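Day two of the Drestley young leaders thing. Quick thread bc my train's in 9 mins

Gearóid McGrath opened. Grew up in Flostley, left school at 15, now runs the tenants' advice line there. Took 224 calls last month, mostly damp and deposits. No slides, just talked. Best bit of the day by miles

Someone asked how you get under-25s onto a housing board. His answer – pay their bus fare and stop meeting at 2pm on a Tuesday. Room went very quiet lol

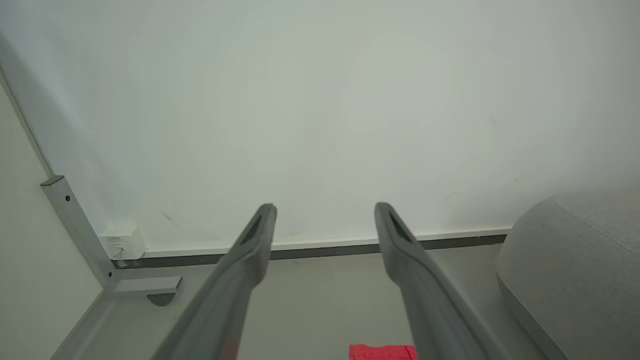
Then Eimear Ó Conaill on the Undora bursary. 4000 quid a year, for students who are also carers. She was one herself, did her whole degree round her mum's hospital appointments. Aplications open in May, you need one reference and 800 words on what you'd change where you live

Reference can be a youth worker or your boss, doesnt have to be a teacher. I asked twice

If you mentor anyone who'd fit, send them her way. Happy to read drafts, DMs open

Right, platform 2, running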